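Hirkness Bench Notes

Records of a shared workbench: what lies on it, where it is kept, and in what state it is.
Maintained by Wenceslao Sepúlveda. Labels checked by Aurel Cozma.
Last revision: 2nd December

What this collection contains

The collection has 3937 records. Each record is one entry about one object on the bench or in the cupboard next to it, with a short text, and for a part of them also a picture. Of all records, 1823 concern hand tools. The others concern boxes, small parts, network equipment and the bench itself. We began to write them in April, when the tools from the Wusine workshop and the tools from Gaber were brought together and it was no longer clear to anyone what belonged in which box.

The texts were first written on paper cards and typed in later. Where a card could not be read, the field is left empty. Please do not fill empty fields by guessing.

Toolboxes

Boxes are recorded as objects on their own, separately from their contents. For a box we note the colour, the main material, the kind of handle and the kind of lid. A handle that lies down into the top of the box is written as "recessed", also when it stands up at the moment of recording. The large black plastic box is the one most often mentioned in the texts, and it has the short name BOX-L.
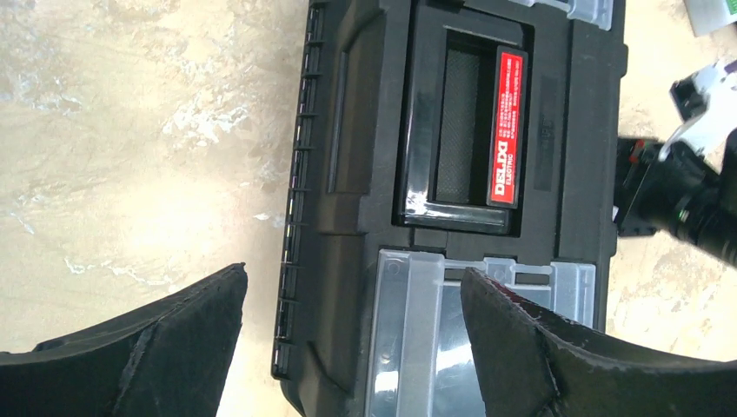
Fields

id -- the number of the record. Numbers are never used twice.
name -- the everyday name of the object, in lower case. We write "adjustable wrench" and not "adjustable spanner", although many of our colleagues say the second. Old cards with "spanner" were changed.
colour -- the colour of the handle for tools, and of the body for all other objects. Two colours are joined with a hyphen, the larger one first.
place -- bench, box, cupboard or unknown.
position -- only if the place is bench. See the next section.
condition -- good, used, repair or empty.
note -- free text. It may contain spelling mistakes, which we correct when we find them.

Position on the bench

Position is always given as seen from the open front side, where the person stands. We use 9 zones: far left, far middle, far right, and the same for the middle row and the near row. An object that covers more than one zone gets the zone where its largest part is. If an object is partly hidden behind another one, it is still recorded, with the word "behind" and the name of the other object in the note.

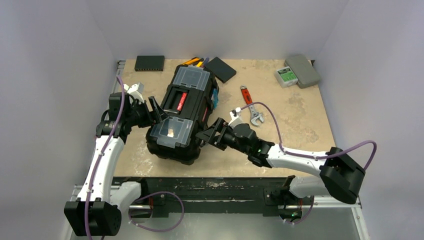 The most difficult question for us was how to treat objects that lie close together. In the first version Aurel made one record for each group, for example "tools, mixed", and this was quick to write but nobody could find anything with it afterwards. Now every tool has its own record, even where only a part of it can be seen, as with the yellow and dark handles behind the far end of the black toolbox. The network switch in the far left corner was easier -- it stands alone and has "far left" without discussion. The adjustable wrench to the right of centre was placed by one of us in the middle and by the other in the right, and for such cases the rule is that the head decides, not the handle.

Colour has a similar problem. Orange, red-orange and red were used by different people for the same grip, and we did not try to unify them after the fact. If you search for a tool by colour, please search for all three.

Bench surface

The surface has many scratches and patches. They are not recorded one by one. When a new mark is large enough to be confused with an object, we write it in the note of the nearest object.

Known errors

In 59 records the place and the position do not agree (for example, place is "cupboard" but a zone is given). They are marked with "check" in the note. The records that came from Bonesa have no condition, as it was not written on their cards.

Corrections

Please send corrections to Wenceslao, with the id and the field which is wrong. One correction per message is easier for us, but a list is also accepted.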